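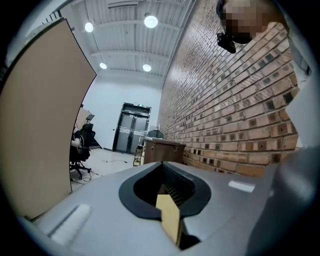

Black office chair with the mesh back, by the tall beige panel.

Notebook, January 2019. Glue line tests, Poltbridge bench

Supplier sheet for the Stoltov wood glue claims full strength after 14 hours. I don't believe it. Set up two batches of lap joints in maple offcuts, same clamps, same squeeze-out wiped with a damp rag.

Batch A broke at an average of 246 lb. Batch B, left until the next week, went to 1039. That is a big gap for a glue that is supposed to be finished curing overnight. Could be the cold shop. Could be that my A pieces came off the end of a board with wild grain, and I should have mixed the stock before cutting.

Lesdale says they get 100 percent wood failure every time. Would like to see their joints. Mine had bare glue showing on most of the A faces.

To do: repeat A with mixed stock, write down the shop temperature this time, don't quote any of this before March.

3 comments | 2 shares

Recent entries
Yalçınkaya clamps, jaw slip
Planer snipe again
Shellac, old flakes vs. new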